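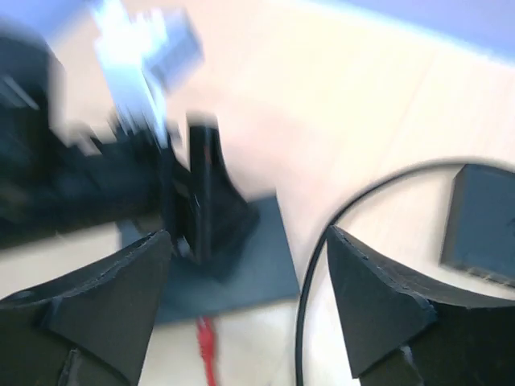 Attachment 1: angled black pads, gap open.

Ticket 2031
Last updated: August 21, 2026
Search tickets Enter keyword or ticket no.

Site: Cundport, second floor
Product: Kuleck label server, Daher print queue
Status: Monitoring
Priority: Medium

Problem
Shipping labels print twice when a batch is larger than 26 labels. Smaller batches print once. The duplicate set has the same tracking numbers and the same job ID as the first. No error shows in the Daher queue window. The Flellgate site runs the same server version and does not report the fault.

Log
Restarted the print service. No change.

Cleared the spool folder and sent a test batch of 100 labels. All printed twice. The server log shows one job received and two jobs released.

Swapped the network cable and moved the printer to another switch port. No change. Ping to the printer is steady with no loss.

Compared settings with Flellgate. Cundport has the release timeout at 5 seconds. Flellgate has it at 30. The queue resends a job if the printer has not confirmed by the end of the timeout, and large batches at Cundport take longer than 5 seconds to confirm.

Set the timeout to 30 and restarted the queue. Sent 100 labels, then 205. Both printed once.

The short timeout dates from the December server move, when the queue was rebuilt from the default template.

Open items
Template still has the old value. Change it before any other site is rebuilt.
Void the duplicate labels from the test batches.
Check the job log after the Monday morning run. Close if received and released counts match.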